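Faltent 2 is out, and the rope finally behaves

24 September 2018

I've been putting off writing this one until the downloads were properly up, and as of this morning they are, so off we go! Faltent 2, the planning and simulation package we build here at Amness, is now available to everyone with a current login. If you were on the preview you'll want to remove that first (the installer will moan at you if you don't).

The big change is soft stuff. The old version was perfectly happy with boxes, mugs, drawers and anything else that keeps its shape, but hand it a bit of rope or a strip of cloth and it would treat the thing as a chain of little stiff links. You could get a grasp plan out of that, but it was a grasp plan for a bicycle chain, and anyone who tried it on a real cable knows how that went. I certainly do, I spent most of last winter on it.

So the rope model has been rewritten from the bottom up. It sags, it kinks, it folds over on itself, and the planner now looks at where it's likely to hang before picking a place to close the fingers. The solver underneath is called Nivier and it used to be a separate download. It's now bundled in, which should put an end to the version mix-ups that have filled my inbox since the spring.

We've also changed how the planner gives up. Before, it would carry on trying new grasps for as long as you let it, and you'd come back from lunch to find it still going. The default now is to stop after 200 tries and hand you the best one it found, along with a plain text note of what got in the way. You can set the number yourself in the project settings, under Search. I keep mine lower when I'm testing and put it back up overnight.

A few people asked about clutter, and yes, that's in as well. The test rooms that come with the package have a lot more furniture and household bits in them, with wood grain, shadows and dark corners, all mixed up at random each time you start a run. Objects can land at any angle you like. I was a bit doubtful about this — my own test rooms have always been bare grey boxes, because they load quickly — but the perception side has come on a lot with the busier ones. It used to get terribly confused whenever something patterned turned up against a strong-coloured background, and it does that far less now. If you'd rather have the grey boxes, they're still there under Basic.

Speed is the weak point, I'll say that up front. The new rope model is slower than the old one, and on an older laptop you will notice. There's a coarse setting which helps, and we're working on the collision checks, which are where most of the time goes. Very long ropes with lots of loops can still end up passing through themselves. We know about that one, please don't send any more recordings of it!

Old project files open fine in nearly every case. The exception is anything made with the Wieser import tool, where the gripper settings get read in the wrong order and your fingers may start out closed when they ought to be open. Open the gripper panel, press Reset, save, and it'll stay put. A proper fix is coming in the first update.

I'm running two online sessions for anyone moving over from the old version, one for planning and one for perception, and you can sign up for either from your account page. They're free and fairly informal, so bring your broken projects along. The written guide is still missing its chapter on cloth. I'm halfway through it, and it'll go up on the same page when it's finished.

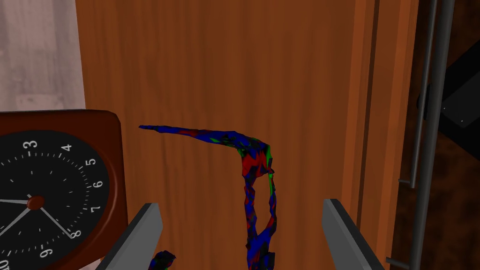
A simulated grasp in one of the busier test rooms, with the fingers open on either side of the soft object.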